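## 4. Setting up a page-turn task in Skikano

By now you've got Skikano installed and your demo folder mounted (section 3, if you skipped ahead like I always do). This part covers getting the perception and segmenting side going for a page-turn task. I use a desk calendar for all my test runs because the pages are stiff, the month names are big, and one calendar gives you plenty of turns before you have to start over.

### 4.1 Load the clips

1. Open the Grusta panel and click **New task**. Give it a short name with no spaces. Spaces still break the exporter, and yes, I know, it's on my list.
2. Point it at your head-view folder. Skikano reads it from the top down and skips anything under 45 frames long.
3. Set the view type to **head**. If you leave it on **fixed**, the background filter will treat every little nod as a moving object and you'll get garbage masks.
4. Hit **Index** and go get a coffee. My test folder has 156 clips in it and I've never once finished the coffee.

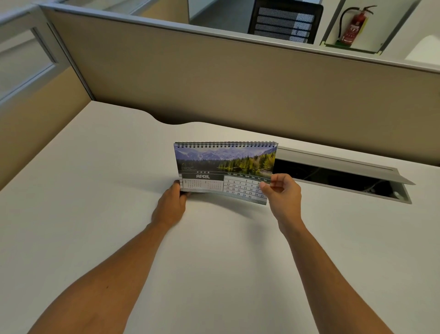 > **Note:** If the indexer stops partway through, just run it again. It picks up where it left off, and it won't make duplicates (it used to, sorry to everybody who ran the January build).

### 4.2 Turn on the hand and object tracks

1. In **Tracks**, switch on **left hand**, **right hand** and **target object**.
2. Draw one box around the target on any clear frame. Be a little generous with the edges! A tight box loses the object as soon as a thumb covers a corner.
3. Set **Hand overlap** to 8. Lower values split one hand into two whenever the fingers spread out, and higher ones glue the hand to the page.
4. Leave **Motion blur tolerance** on **high** for anything with flipping in it. The fast part of a turn is exactly the part you want, and on **low** the tracker throws it away as noise.
5. Press **Preview** and scrub slowly. You're looking for a hand track that stays in one color from start to finish.
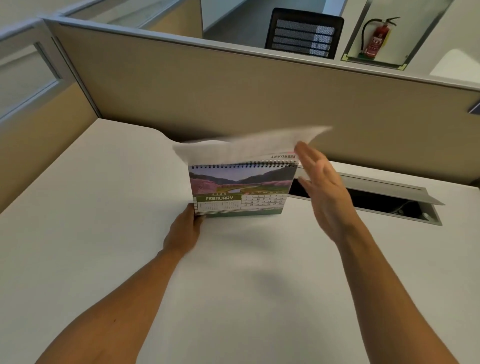
> **Caution:** Don't turn on **Auto-merge tracks** yet. It looks helpful, but with two hands on the same object it'll happily decide you have one very wide hand, and there's no undo once it's saved. Copy the task first if you really want to try it.

If a track drops out for a few frames, right-click the gap and choose **Bridge**. I let it bridge short gaps and I fix the long ones by hand, which is dull but goes quicker than you'd think.

### 4.3 Split the turns into phases

The planner (Kütt) wants each turn chopped into phases: **hold**, **pinch**, **lift**, **flip**, **release**. You can label them yourself or let Kütt guess from the hand tracks and then clean up after it. I do the second one.

1. Open **Phases** and click **Suggest**.
2. Check every **pinch** to **lift** boundary. This is where the guesses are worst.
3. Drag the boundary to the first frame where the sheet comes away from the stack.
4. Save with **Ctrl+S**. The save button in the corner only saves the layout (long story).

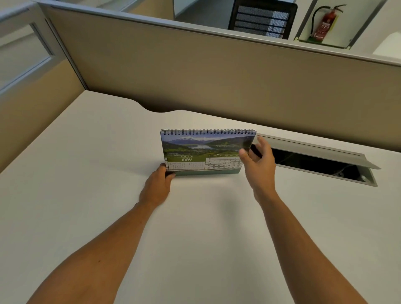 Kütt keeps the two hands on separate timelines, and it's worth getting used to that early on. A single label for both hands at once seems simpler, but then the planner can't tell which arm is supposed to stay put. For the May page I have the left hand marked **hold** at the lower corner, while the right one is on **lift** up by the binding, with the top corner of the sheet pinched and just raised. Label yours the same way and the two-arm plan comes out much cleaner. If one hand isn't doing anything, mark it **idle** and don't leave it blank!

### 4.4 Read the page label (optional)

You can have Skikano read the month off the page and store it with each turn. Switch on **Text region**, draw a box over the month name only, and pick **Large caps**. Keep the date grid and the tiny side calendars out of the box. The reader will try to make words out of them and it gets weird fast.

Lizeth Nina at Breluvance sent me a patch on 03/11/2023 that ignores any text under a set height, and it's been in the main build ever since. The default is 188, which is way too strict if your page is far from the camera, so bring it down bit by bit until the month shows up in the preview.

When the labels look right, click **Export** and pick **Planner format**. Section 5 starts from that file.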